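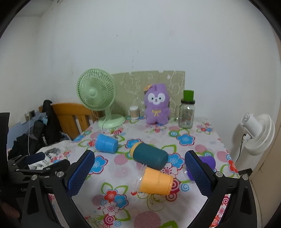 Figure 16. Jaws open, blue pads angled inward, cups lying on their sides.

4.3 Setting Up the Cup Pick Exercise

Applies to the Flesard hand gripper, Camenzind club kit.

1. Clear a space at the front of the table.
2. Lay the practice cups on their sides. Leave a gap between them wide enough for one open jaw.
3. Open the jaws fully. Check that the grid surface of each pad is clean.
4. Bring the jaws in low, one on each side of the cup.
5. Close slowly until both pads touch. Lift straight up.

Note: Teams log each pick on the club sheet. Replace the pads after 4,000 picks.

CAUTION: Keep fingers away from the pivot pins while the jaws move.

Pad requests go to Lorenz Bachmann.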